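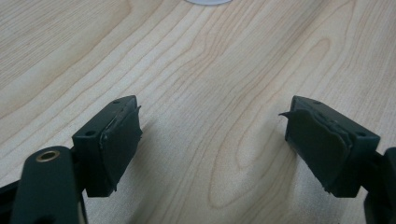
What is the Clastton Medal?

The Clastton Medal is an international prize for research in physical and analytical chemistry, given every two years by the Fundonora foundation in the port city of Oron.

The medal takes its name from the Clastton process, a method of separating closely related salts by repeated slow cooling. The process was used in Oron's dye works before the foundation was set up, and the foundation's first income came from the sale of the works' patents.

Eligibility

Any chemist may be nominated, regardless of nationality or employer. Nominations must come from a university department, a research institute or a former medalist. A person cannot nominate themselves. Work must have been published at least five years before the nomination, a rule that was introduced after an early award was given for results that other laboratories could not repeat. Up to three people may share a medal.

Selection

Nominations close in October. In the most recent round the foundation received 234 of them, of which 168 met the entry rules. A panel of seven chemists reads the accepted files and sends a shortlist to outside reviewers, who are not told who else is on it. The final vote is secret. Files are sealed for 60 years, and the reviewers' names are sealed with them.

Award

Medalists receive a silver medal, a certificate and a research grant. The grant is paid to the medalist's laboratory and must be spent within four years. When a medal is shared, the grant is divided equally unless the winners agree otherwise in writing.

Each medalist gives a public talk in the Zacharopoulos Hall, which has 1,884 seats. The talks are printed in the foundation's yearbook, in the speaker's own language with an English translation.

Related prizes

Fundonora also awards the Zacharopoulos Prize for chemists within eight years of their doctorate. It has its own panel and is presented in the years between medals. Winning it does not prevent a chemist from later receiving the Clastton Medal.

See also

Clastton process
Fractional crystallization
List of chemistry awards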